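手首の目が見ているもの 把持ソフトウェアの現場から

Apr 23, 2018

倉庫の自動化についての記事では、いつも腕の速さが話題になります。しかし、Zestcombeの開発室で私が三日間聞いていたのは、ほとんどが座標と時刻の話でした。

同社がつくっているTrudoは、ロボットの手首のカメラから物の位置と向きを推定し、つかみ方を選ぶソフトウェアです。対象は洗剤のボトル、袋入りの品、小さな箱など、日用品が中心です。3月に公開された版から、認識と計画が別々のプロセスに分かれました。以前は一つの大きなプログラムで、認識が遅れると腕の動きも一緒に止まっていたそうです。

分けたことで、新しい問題も出ました。認識の結果が計画に届くとき、手首はもう少し先へ進んでいます。画像を撮った時刻と関節の角度を読んだ時刻がずれると、物の位置もずれて計算されます。最初の測定では、このずれが37ミリ秒ありました。ゆっくりした動作なら問題になりませんが、ボトルの首のような細い部分をねらうときには困ります。現在の版では、画像ごとに関節の角度を補間し、ずれは9ミリ秒まで小さくなりました。

もう一つの難しさは、光る表面と透ける包装です。透明なフィルムは、照明の位置によって白い線になったり、全く見えなくなったりします。Trudoは物の輪郭を一度だけ決めることをしません。近づきながら17枚の画像を使って、候補を少しずつしぼります。候補が二つ残った場合は、手首をわずかに回して、もう一度見ます。この「もう一度見る」動作を計画の側から要求できるようにしたことが、設計者たちの一番の自慢のようでした。

そして、指が物に届いたあと、カメラはあまり頼りになりません。視野の多くを自分の指がふさぐからです。
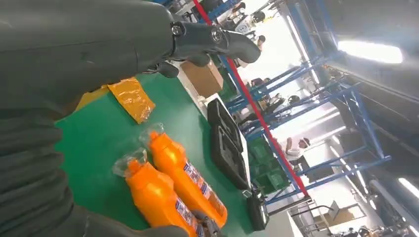
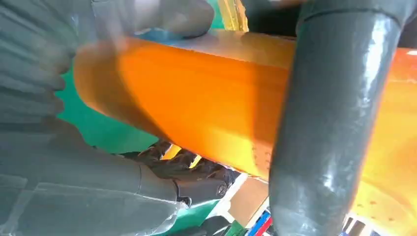 緑の作業台で、オレンジ色の品物を扱う。いずれも手首側のカメラから。

そこで接触のあとは、指の関節の電流と角度が主な情報になります。画像は補助として残り、見えている部分が予測と合うかどうかだけを確かめます。合わないときは、力を強くする前に計画へ戻ります。私はこの順番に感心しましたが、担当の方によれば、初期の版で容器をいくつもつぶした経験から決めたとのことです。

記録のための道具にも触れておきたいと思います。Wostolentという社内ツールは、失敗した把持の前後の画像、関節の値、計画の候補を一つの時間軸に並べて再生します。見た目は地味で、ボタンの名前も統一されていません。それでも開発者は一日の多くの時間をこの画面の前で過ごします。現在、再生できる失敗は280件あり、新しい版を出す前に、すべてをもう一度計算し直すことになっています。

共同で試験をしているPrydderchは、別のメーカーの腕に同じソフトウェアを載せる準備を進めています。腕が変われば、カメラの取り付け位置も、指の形も変わります。設定ファイルを書き直すだけで済むはずだ、と開発室では言われていましたが、そのファイルはもうかなり長くなっていました。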